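Skonard users forum > Data collection > Folding demos with two hand-held grippers: how tidy should the bed be?

maelys_j
Hello all. We collect folding examples in real bedrooms, with one gripper in each hand. After 62 episodes I have a disagreement with my colleague. He wants the bed cleared before each recording, with only the garment on it. I prefer to leave the other clothes and the blanket where the person keeps them. What do you do?

Besson
Clear it. We did 118 episodes with mixed clothes and the policy went to the wrong pile again and again. First learn the fold, then add the mess.

tov_villerham
I don't agree with Besson. If you train on clean beds you get a robot for clean beds. Did you say in the task text which garment it is?

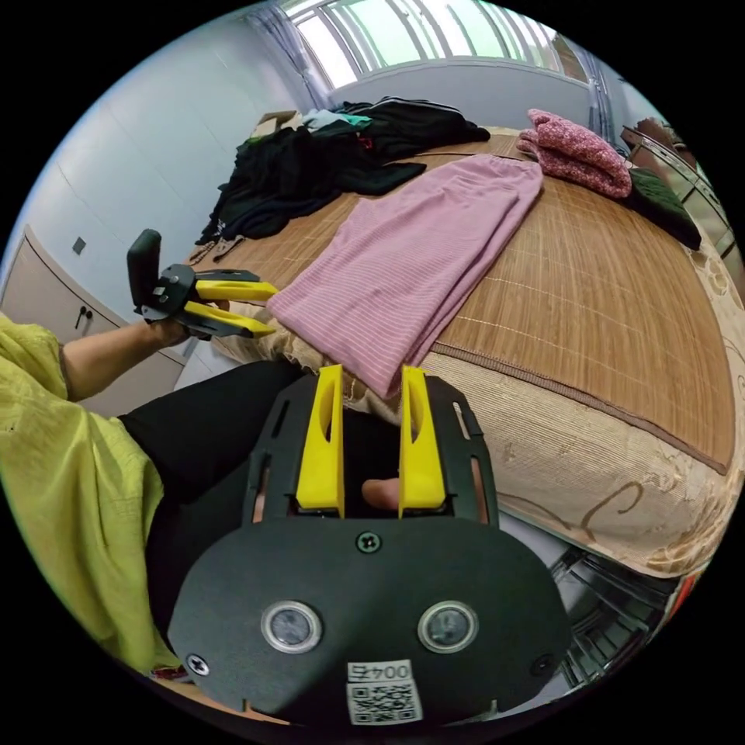

Maëlys Joly
Data collection lead, Wanamero

Sorry, I should have posted this at the start. The task text says "fold the pink striped garment". It lies flat on the bamboo mat, already folded lengthwise, and the dark heap on the left is not part of the task. My worry is more the blanket, which is also pink.

Besson
The blanket is exactly what I would remove. Two pink things on one bed, you are asking for trouble. The dark heap I could accept.

tov_villerham
Keep it, but change its place between episodes. Otherwise the model learns "the pink thing in the middle" and you will not notice before the test.

And a side question, do you check the left and right labels? I see 004左 on the near one. We once swapped the two streams for a whole afternoon and had to throw away 70 episodes.

maelys_j
Yes, we read the label aloud at the start of each session. It feels a bit silly but it works.

acourtois
I am the colleague. My point was never that mess is bad. With a heap close by, the person's sleeve or the second gripper can pull at something, and then we must decide if the episode is still good. We lose time on this.

maelys_j
That is fair. In August we rejected 4 for this reason. I can move the heap further from the mat but leave it on the bed, would you accept?

acourtois
For the next batch, yes. The blanket we discuss tomorrow.

Besson
Please post the success rate for both versions. I still bet on the clean bed.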